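Fruit in the bedroom: where do we stand
Posted in: Household Arguments

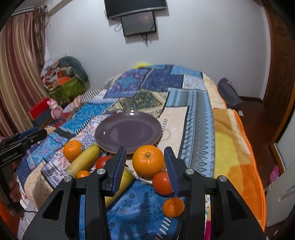 The quilt, the plate, one of the mandarins.

quiltwidow73
2 August 2021

My husband believes the bed is a place to eat fruit. I believe the bed is a place where my grandmother's pattern goes to be admired and slept under, in that order. It took me 17 months of evenings to piece that quilt. He is now peeling citrus over it. Am I allowed to ban this or do I have to be a grown-up?

Stinden_Sal
Ban it. Mandarin oil gets into cotton and yellows. Ask me how I know, then look at my cream border.

maxi_escobar
Depends on the fruit. Mandarins are a clean fruit if you peel them in one piece. Peaches I would prosecute.

quiltwidow73
He does not peel them in one piece. He peels them like a man looking for his keys.

turer_road
Unpopular view: it's a bedspread. My mother kept hers in a cedar chest for the good guests and the good guests never came. The moths did, though. Use the thing.

Stinden_Sal
Using it and dressing a salad on it are different, turer.

turer_road
One mandarin, Sal.

Stinden_Sal
It starts with one.

bobbin_hood
Nice blues, by the way. Is that your own layout or a kit? And did you prewash? If you prewashed the navy I'd worry a lot less. Cold water, a little dish soap on the spot, blot, don't rub. I've gotten coffee out of a Drellora fat quarter that way and that was after it sat through a weekend at the lake.

quiltwidow73
Own layout. Prewashed everything except one gold, which I bought in June and was too excited about. Naturally the gold is on his side.

maxi_escobar
Swap sides.

quiltwidow73
We have been married long enough that swapping sides would require a lawyer.

mangubat_mary
My sister and I solved this with an ugly blanket. It lives folded at the foot of the bed and goes on top whenever there's food. Hers has ducks on it. He'll complain for about 2 weeks and then he'll get attached to it and you'll never be rid of it.

Stinden_Sal
I still say the kitchen has chairs.

bobbin_hood
Sal, you posted a thread last year about eating toast in the bathtub.

Stinden_Sal
The bathtub rinses.

quiltwidow73
Ugly blanket proposed at dinner. He wants to know if he gets to pick it. I said yes before thinking. He's been on the computer ever since and I heard him say "camouflage."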